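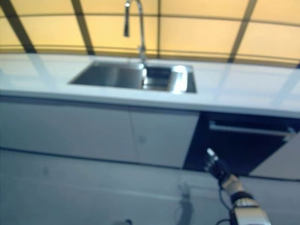 Workshop Tips: Comparing Grippers at a Kitchen Counter

The following advice is issued to users of the Perkthorpe test kitchen. It applies to any comparison of hands, grippers or wrist cameras carried out at the sink and lower cabinets.

Before starting
Wipe the counter and dry it with a lint-free cloth. A glossy top reflects lit panels, and depth cameras may read the reflection as an object. Where this happens, dim the panels one step and repeat the camera check.
Tape down loose cable at the forearm. Leave enough slack for a full turn of the wrist.

Cabinet doors
Test each hand on the same door. The Zerik hand and the Marino two-finger gripper approach a small knob at different angles, and results from different doors cannot be compared. Allow 22 trials per hand. Three practice pulls are permitted and are not scored.
Set the force limit low for the first pull. Hinges were adjusted on 15th August and should not be forced past their stop.
An open door is best approached from the side away from the hinge.

At the sink
Keep fingertips clear of the faucet spout. Hands without sealed joints may be used at the sink only with the water shut off.

Cleaning
Metal fingertips: damp cloth, mild dish soap, dry at once. Rubber pads: water only. Solvents harden them.

Controllers
Save the Lostitel settings under the name of the hand in use. Worn pads are to be reported to Hildegard Weidemann. Replacement sets will be stocked from October.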